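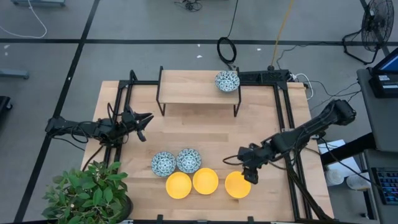 安装与使用 > 台面收纳 > 碗架

第四节 把碗架摆好,把碗放上去

装到这一步,架子应该已经立起来了。如果你的还躺在纸箱里,先翻回第三节把两边的脚架拧上,我在这儿等你。

先说一句,这份指南是我自己用了大半年Penaleo台面架之后写的,包装里那张说明纸只有两幅小图,连哪边朝上都得猜(我第一次就装反了,板子的毛面朝上,擦一次碗架勾一次抹布)。所以我把自己怎么摆、怎么放、踩过什么坑都写进来,啰嗦的地方你跳着看就行。

4.1 开始之前

你手边需要有:

装好脚架的架子一副
干抹布一块
要放上去的碗

我用的是三只蓝白花碗和三只黄色的素面碗,开头那张图里就是它们。花碗是Vasić的老款,黄碗是后来在Plarkivberg的店里配的。你家的碗不一样没关系,步骤都通用,只要碗底是平的。

注意:架子的长度买之前就该量好,我这块是95厘米的。要是你还没拆封,现在量桌子还来得及换。

4.2 给架子找位置

1. 把桌面清出来,擦一遍,等它干透。我家是木条拼的那种实木台面,水渍留久了会发白,所以这一步我从来不偷懒。

2. 把架子搬到桌子靠里的那一边,长边跟桌沿平行。搬的时候两手托板子,别拎脚架!黑色的金属脚架看着挺细,单拎一边很容易把螺丝孔扯松。

3. 左右位置看你自己的习惯。我喜欢让它稍微偏左一点,右边就空出一块地方,端锅过来的时候有处可放。Kátia Teixeira(我嫂子,这套架子也是她先买的)非要摆在正中间,说看着舒服。两种都行,别为这个吵架。

4. 用手掌在板子两端各按一下。如果有一头会翘,就是脚没有全落在台面上,挪一挪再按。

5. 还是晃?把架子侧过来,将两边脚架的螺丝各松半圈,放正,压住板子,再拧紧。十有八九就好了。

小提示:脚底下最好贴上配件袋里的小垫片。我四月份换过一次,原来那几片已经磨得滑溜溜的,一推架子整个往前跑。新垫片的配件号是1,133,跟卖家报这个号就行。

4.3 先在桌面上把碗排好

我知道你很想直接往架子上放,我也是急性子,可是先在台面上排一遍真的省事得多。碗的大小、花色、哪几只常用,摊开来一眼就清楚了。

1. 把所有碗都拿出来,口朝上放在架子前面的台面上。不要叠,叠起来就看不见碗里的花了。

2. 花碗归花碗,素碗归素碗。我习惯把花碗放在靠近架子的一侧,黄碗排在它们前面、离自己近的那一侧。

3. 碗与碗之间留一条缝,手指伸得进去就好。花碗我有时候会摆得几乎挨在一起,那样拿的时候就得小心,碰一下叮一声,听着心疼。

4. 顺手看一圈碗口有没有缺口,再摸摸碗底。碗底有砂粒的先磨掉,不然放上木板一转就是一道圈。别问我怎么知道的。

5. 不用排得跟尺子量过一样。高一点低一点、前一点后一点都无所谓,反正等会儿还要拿起来。

4.4 把碗放上架子

好,终于到这一步了!

1. 第一只碗放在板子的最边上,正好在脚架上方附近。我从右端开始,因为我是右手拿碗,左撇子的朋友从左端开始会顺手很多。板子两头有脚架撑着,是最稳的地方,中间那段悬空,留到后面再放。

2. 碗要整只落在板上,碗底别探出板边。放下以后轻轻转四分之一圈,感觉一下有没有卡到什么。

3. 停一下,看看架子有没有歪。只放一只碗的时候,另一头是空的,这时候最容易发现脚没踩实。歪了就拿下碗,回到4.2的第四步。

4. 没问题的话,第二只放到另一端,两头就都压住了。

5. 第三只放中间。到这里三只花碗就都上去了,架子上一排蓝白色,我每次看都挺得意的。

6. 黄碗我一般留在下面的台面上,它们浅,拿来装葱花、装剥好的蒜正合适,做饭时一伸手就有。想全部放上去也可以,但请先读下面的注意事项。

注意:板子上只放一层。我试过摞2层,平时倒也没塌,可是有人关抽屉重了一点,上面那只就往外滑。那天我接住了,下一次可不敢保证。

注意:刚洗好的碗先擦干再上架。这块板是浅色的木头,不是沥水架,水积在碗底会留下一圈深色的印子,磨都磨不太掉。

注意:不要从架子前面隔着一排碗去够里面的东西。要拿架子后头的调料瓶,先把前面的碗挪开,或者从侧面绕过去。袖子宽的人尤其当心。

4.5 平时怎么拿怎么放

拿碗的时候一手扶碗沿一手托底,往上提,不要拖。拖来拖去,木板上很快就有印子了。

放回去的时候照原来的位置放,时间长了手会自己记住。我家现在晚上七点开饭,摆桌子的人闭着眼都知道大花碗在最右边。

每隔一阵子把架子上的碗全部拿下来,用拧干的抹布顺着木纹擦一遍板子,再换干的擦一遍。脚架用干布就够了。我用过Drolel的木蜡油,薄薄上了一层,晾一夜,第二天摸着滑滑的,水珠也不太往里渗了。上油这件事要不要做,看你自己,我妈那副从来没上过油,也用得好好的。

4.6 常见的小毛病

碗放上去会自己转:多半是碗底中间鼓了一点点,在碗底粘一圈薄的软垫。

架子往前滑:换垫片,见4.2的小提示。

板子中间往下弯:把重的碗挪到两头,板子翻个面放一阵子。要是还弯,就得换板子了,单买的话配件号是1,392,记得问清楚带不带螺丝。

脚架上的黑漆蹭掉一块:不影响使用。介意的话用黑色记号笔补一下,站远点看不出来。

墙边那一排挂钩的装法在第五节,装之前请先把架子上的碗都收下来。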